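Washing for eleven flats with one machine

Prys Probert has looked after the laundry at the Kestmont shared house for 13 years, and she still does the first load herself. She was at the sorting table when we spoke on Jan 21, 2021, with a pile of dish towels in front of her.

"Whites go in the morning," she said. "Colors wait. If you start with colors you end up rewashing something by lunch."

The house moved from a paid service, Medance, to doing its own washing in September. The service had been costing 4000 a year, and Probert thought the towels came back stiff. She now uses plain powder and 47 grams of it per load, weighed on a kitchen scale. Most people use too much, she said, and then blame the machine when their shirts feel sticky.

Small things are her main complaint. Socks and washcloths get folded up inside sheets and stay there through the whole cycle. "I shake out every sheet before it goes in and again when it comes out," she said. "It takes a minute."

She is also firm about the rubber seal, which she wipes after the last load of the day – a dry cloth first, then a damp one with vinegar. The door stays open overnight.
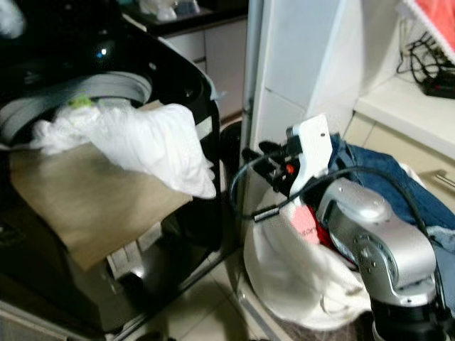
Strobel would rather see the sheets done separately and everything small put in a mesh bag, and has told her so more than once. Probert has tried the bags. She owns 3 and says they come out in a knot.

The next thing she wants is a second drying rack for the kitchen side of the house. Until then, sheets go over the doors and the dish towels get whatever space is left. The morning load still had to be hung, and she went back to it.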